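Vela 6: análisis de la plataforma de compra programática para anunciantes medianos

Vela es un DSP de autoservicio que desde la versión 6 incorpora liquidación por acción cumplida mediante contratos en cadena de bloques. El anunciante deposita saldo, define la acción objetivo (registro, descarga o venta) y el contrato libera el pago al editor cuando el píxel de conversión y el registro del servidor coinciden. Lo he utilizado durante un ciclo completo de campaña para Petine, una tienda de recambios con tráfico estacional y margen bajo.

Alta y configuración

El alta exige verificar el dominio y firmar el contrato marco. La integración del píxel es sencilla; la del registro de servidor, menos. La documentación describe el formato de los eventos, pero omite el tratamiento de los duplicados, y hubo que consultarlo con soporte. Respondió Piroska Medve con un ejemplo válido de cabecera y la indicación de enviar siempre el identificador de pedido con hash. Con eso quedó resuelto.

El depósito mínimo es de 2000 euros. No se admite pago a crédito en el primer trimestre, condición que deja fuera a bastantes cuentas pequeñas.

Compra y segmentación

El catálogo de la cuenta mostraba 548 editores, filtrables por categoría, idioma y formato. La lista de exclusión acepta carga por CSV, con un defecto: los subdominios no heredan la exclusión del dominio principal y hay que declararlos uno a uno. El módulo de predicción asigna a cada impresión una probabilidad de conversión y puja en consecuencia. Permite fijar puja máxima y ritmo de gasto por hora. No permite ver el peso de cada variable, de modo que la optimización manual se limita a activar o desactivar segmentos.

En la primera semana el gasto se concentró en la franja de madrugada, con precios bajos y conversiones escasas. Corregido el horario, el coste por registro se estabilizó.

Liquidación

La campaña cerró con 213 acciones validadas. De las rechazadas, casi todas correspondían a registros repetidos. Cada liquidación genera un recibo consultable con el identificador del contrato, la marca de tiempo y el importe. Jasmina Bošković, que lleva la contabilidad de Petine, los cotejó con el CRM y encontró seis discrepancias, todas por diferencia de huso horario en el corte del mes. 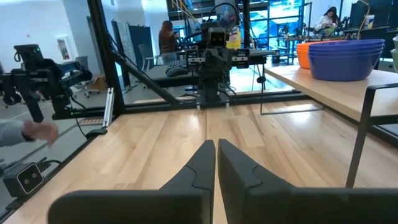
El plazo de disputa es corto y empieza a contar desde la validación, no desde la emisión del recibo. Conviene programar la exportación diaria por API. El panel solo exporta el mes natural y trunca los nombres de campaña largos.

Comparación con Bianchini

Bianchini, que usamos el año anterior, ofrece mejores informes y un inventario de vídeo más amplio, pero cobra por impresión y añade una cuota mensual. Para campañas de notoriedad sigue siendo preferible. Para captación con acción bien definida, Vela resulta más fácil de auditar.

Valoración

A favor: trazabilidad del pago, control de ritmo, soporte técnico competente.
En contra: depósito inicial, opacidad del modelo de puja, exclusiones por subdominio, exportación limitada.

Recomendable para equipos con acceso a su propio servidor. Sin registro de servidor, la validación depende únicamente del píxel y la tasa de rechazo aumenta. Queda pendiente probar el formato nativo, disponible en septiembre según el calendario de versiones.

Fiorella Pellegrini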